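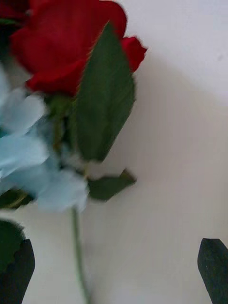
I wasn't going to review a swim float vest on a parenting blog in January, but three of you have written to me since I mentioned ours in passing, and Wilma Swanson from the Tuesday-morning crowd (hi Wilma!) cornered me in the locker room to ask whether it was worth the money. So okay, the Geko toddler float vest, from a mom who has now zipped it up more times than she's zipped her own coat.

We have two kids, and only the little one wears it. She's 2, solid, fearless, and would happily walk off the side of any pool if you let her. Her brother learned in those blow-up arm bands and hated every minute, so I wanted something different this time around.

First thing I noticed is how soft it is around the neck. The last vest we borrowed left red marks under her chin and she screamed until I took it off, which took ages because the buckle was in the back. With the Geko the zipper is in front and there's a little strap that goes between the legs and clips at the belly. I can do the whole thing with one hand while she's trying to escape. That alone nearly sold me.

In the water she floats a bit forward, with her arms free, and she figured out kicking pretty fast. My friend Soudabeh Mirzaei, who teaches the baby class at the Florgate pool, watched her for a while and said she liked the angle but would still want her out of it for part of every lesson so she doesn't get used to being held up. Fair! We do half and half now. And please, please, it's still a float. I stay within arm's reach the whole time, and I'd do that whatever she was wearing.

Okay, stuff I don't love. It takes forever to dry. I hang it over the tub after the morning swim and it's still damp at bedtime, so if you're doing two days in a row you'll be putting a cold soggy vest on a toddler, and you can imagine how that goes over in our house. The leg strap also comes way too long. I ended up folding the extra under and putting a few stitches in it (my sewing is terrible and it has held up fine). And the sizing chart is no help at all. It goes by age, and my daughter has never once matched her age in anything. Go by weight and chest if you can, and try it on over a swimsuit before you cut the tags off.

Oh, and the yellow has faded. I rinse it every time, and it's still a sort of tired lemon now. Doesn't bother me, but if you're hoping to pass it down looking new, maybe get the navy.

We also tried the Gridton one at a cousin's house over the summer. It dries much faster and costs less, but it rode up over her ears whenever she leaned back, and she looked so grumpy in it! For a skinnier kid it might be great.

Would I buy it again? Yes, I think so, though I'd wait for a sale. I'm giving it four stars, with one off for the drying. If your kid has moved on from theirs and you've got a bigger size sitting in the garage, leave me a comment, we're going to need one by spring.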